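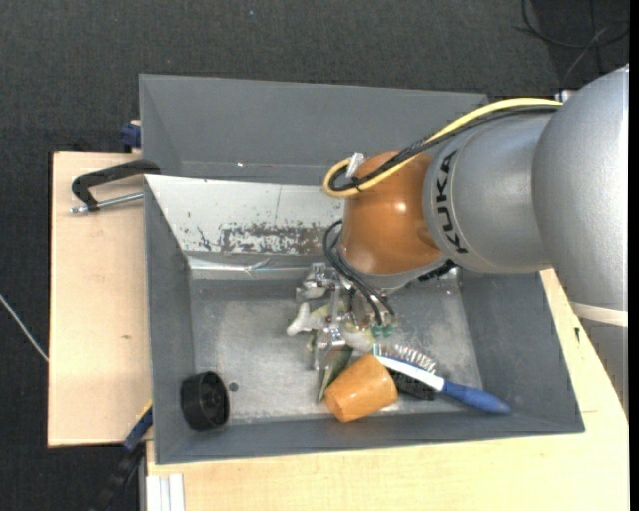 제목: Re: [wuvgate-users] 파지 후보 점수 모듈 기본값 변경 제안
보낸 사람: Trudy Ormsby
받는 사람: wuvgate-users 메일링 리스트

Raelene McPhee 님이 쓰신 글:
> 4월 릴리스부터 파지 후보 생성기를 Clillomance로 바꾸었으면 합니다.
> 우리 쪽 빈에서 100회 돌려 본 결과 기존 모듈보다 실패가 눈에 띄게 줄었고,
> 계획 시간도 후보당 5 ms 정도면 끝납니다. 반대 의견 없으시면
> 기본값을 바꾸는 패치를 올리겠습니다.

반대 의견 있습니다.

우선 100회라는 게 어떤 100회인지 모르겠습니다. 물건 배치를 매번 새로 섞었는지, 실패한 뒤 같은 더미에 그대로 재시도한 것도 한 회로 쳤는지에 따라 숫자의 뜻이 완전히 달라집니다. Lindale 쪽 보고서도 재시도를 성공에 합쳐 놓아서 나중에 다시 계산하느라 고생했습니다. 로그 원본을 올려 주시면 제가 직접 돌려 보겠습니다.

5 ms도 그대로 믿기 어렵습니다. 점수 계산만 잰 값 아닌가요? 제 환경에서는 충돌 검사가 시간을 거의 다 잡아먹습니다. 손목 케이블 묶음을 충돌 모델에 넣느냐 빼느냐만으로도 통과하는 후보가 확 달라지는데, 보내 주신 설정 파일에는 케이블 항목이 아예 없더군요. 빈 벽도 수직 평면으로 잡혀 있습니다. 벽이 안쪽으로 경사진 빈이면 구석에 붙은 물건에서 바로 문제가 됩니다.

인식 쪽도 걱정입니다. 빗처럼 솔이 촘촘한 물건은 깊이 값이 지저분하게 나오고, 칠이 벗겨진 금속 바닥은 반사 때문에 없는 물체가 생깁니다. Esfahani 필터를 켜면 좀 낫지만 얇은 물건이 바닥과 같이 지워집니다. 새 생성기가 이 필터를 거친 점군으로 시험된 건지, 원본 점군으로 시험된 건지 설명이 없습니다.

그리고 두 번째 빈으로 옮기는 동작은 시험에 들어갔습니까? 집는 것까지만 보고 성공이라고 적으면 들어 올리다 놓친 경우가 전부 빠집니다.

당장 기본값을 바꾸지 말고 옵션으로만 넣어 주세요. 두 릴리스 정도 지켜본 다음에 다시 이야기해도 늦지 않습니다. 패치 자체는 리뷰하겠습니다. 다만 planner 쪽 타임아웃 상수를 같이 건드린 커밋은 따로 떼어 주시기 바랍니다. 그건 별개의 변경입니다.

Trudy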